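# Drenby pegs and boards

Reference set for small-part placement on a flat board. Covers the board, the pegs and the raised panels they stand on. Compiled at Cumholm; current revision March 30, 2021.

## Contents

| Item | Count |
|---|---|
| Stills | 1,742 |
| Stills with a peg mask | 837 |
| Held back for testing | 215 |

Stills are sorted by board position, then by lighting. The board is white and rectangular and lies flat on a dark tabletop. Its angle to the table edge varies between sessions and is not corrected – use the corner points in `corners.csv` if you need a squared view.

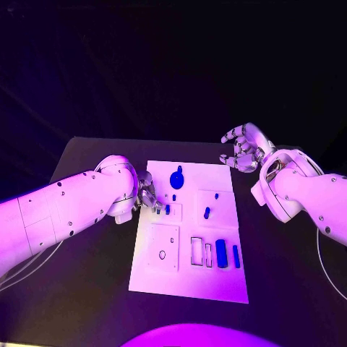 *Board on the dark tabletop under magenta-purple light, with a peg on the small raised panel.*

Colour values under the purple light are unreliable. White surfaces come out pink-violet, and the tabletop drops to near-black in the lower corners. Do not use these stills to set a white point. The `plain` folder holds the neutral-light sessions from February.

## Labels

- `board` – outline of the white board
- `panel` – outline of a raised square panel
- `peg` – mask of the peg, visible part only

Where the edge of a peg could not be told from its surroundings, the mask is left out and the row is marked `unclear`.

## Known faults

- Board corners hidden from view are estimated in the Ghasemi sessions.
- Kanutitz file names use a two-digit session number; all others use three.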